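Dristen Scene Pack: A Review After Two Months of Use
21 July 2021 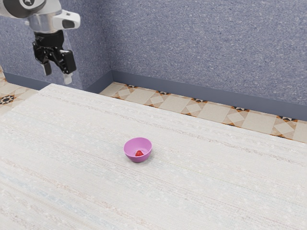 The strawberry and pink bowl layout, rendered in Dristen.

In May of this year I purchased a license for the Dristen scene pack, sold by Atholm as an add-on to its desktop simulator. Several readers wrote to ask whether the product merits its price. I have now used it long enough to offer a considered answer, and I set it down below for the benefit of small teaching programs and independent developers who may be weighing the same decision.

The pack is supplied as a set of furnished rooms, a library of tabletop items and a single arm with a two-finger gripper. The full library contains 378 items. The license costs $800 for one workstation, with updates provided for 2 years. Atholm also offers a classroom license, which I have not tested and on which I cannot comment.

Installation was completed in 22 minutes on my own workstation, including the download of the room textures. The written guide is clear and was evidently prepared with care. I would note one omission: the section on saving a custom layout refers to a menu that has been renamed in the current version. Atholm support confirmed the error when I wrote to them and supplied the correct name the same day.

The quality of the rooms is high for a product in this class. Walls have a speckled finish, the tabletop has a fine woven look, and the patterned floor tiles can be exchanged for plainer ones from the settings panel. I had expected such detail to be of little use. In practice, a student who trains a vision model only against flat gray surfaces will often see it perform poorly elsewhere, and the varied rooms gave us a fairer test.

The layouts are deliberately sparse. The one shown at the top of this post contains a single bowl with a strawberry in it, and the arm holds nothing. I use it as the opening exercise in my evening course, where the assigned task is to take the fruit out of the bowl and set it on the table. It is harder than new students expect. The rim of the bowl limits the angles from which the fingers may approach, and a small item leaves little room for error in height.

My colleague Vy Lò, who teaches the second half of the course, prefers the competing Kiều package and has asked that I record her view. She finds the contact behavior in Kiều more dependable when the fingers close on soft items. I agree with her on that point. Dristen treats fruit as a rigid body, and the manual says so plainly. Users whose work depends on soft contact should look elsewhere for the present.

Two further matters deserve mention. The lighting controls are limited to brightness and direction, and I would welcome a means of adjusting color. The export tool, by contrast, is excellent — files opened in Prullness, the viewer we use for grading, without any conversion.

I recommend the single-workstation license to instructors who need clean, repeatable table scenes and who do not require soft materials. I have renewed our course plan on that basis. Questions concerning the exercise files may be left in the comments, and I will post the corrected menu name there as well.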